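Tindix kitchen cell: progress report for June
To: Brigitta Strebel, Fankhauser
From: Reto Eder, cell maintenance and setup 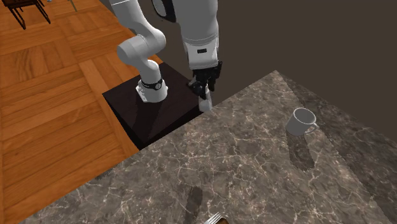
Is the cell ready to go over to daily unattended running?
Not yet. The arm repeats well enough, but I don't trust the base height figure, and everything we do at the counter hangs on it.

Setup so far

The simulated cell has the arm on its dark pedestal behind the marble counter, with the top of the pedestal roughly level with the counter. The parked pose brings the closed fingertips down very near the counter at its back edge. I picked that pose as a height check. If the base figure is off, it shows up there first.

We have now run the check 704 times in simulation. It flagged 112 of those runs. Ingeborg Marti went through the flagged runs and traced most of them to an old tool length left in the gripper file after the fingertips were changed. She corrected the file. The remainder have no cause I would sign my name to. Goston's view is that they are rounding in the contact model and can be ignored. Maybe so, but they have sent me no numbers to back it up, and I have asked twice.

On the real cell, Engelbert Thaler re-leveled the pedestal and tightened the bracket bolts at the base. He found two of them under torque. They had been marked as done on the install sheet, so I would not lean on the rest of that sheet either. He is rechecking it line by line.

Mug and fork tasks

The mug pick works from the right side of the counter. The fork pick is weaker. Fingertips this short leave very little room over a flat object, and a small height error turns into a hard touch on the stone. I have lowered the approach speed for the fork and left it alone for the mug. The Skuka planner was sold to us as able to handle this without tuning. I have seen no sign of that.

What has slipped

The written care schedule. A draft exists, but the intervals in it were copied from the supplier's general sheet and say nothing about a cell with a stone counter under the tool. Ingeborg Berchtold is rewriting it from our own wear notes. I would sooner send it late than send the draft.

Next period

Find the cause of the remaining flags, or get Goston's explanation in writing.
Finish the recheck of the install sheet.
Repeat the height check on the real cell, cold start and after a full shift.
Second set of fingertips, slightly longer, for the fork.

Money is within plan apart from the fingertips, which were not in the original budget. The quote is with Brigitta for approval. No work on unattended running should be booked until the height check has come back clean on the real cell.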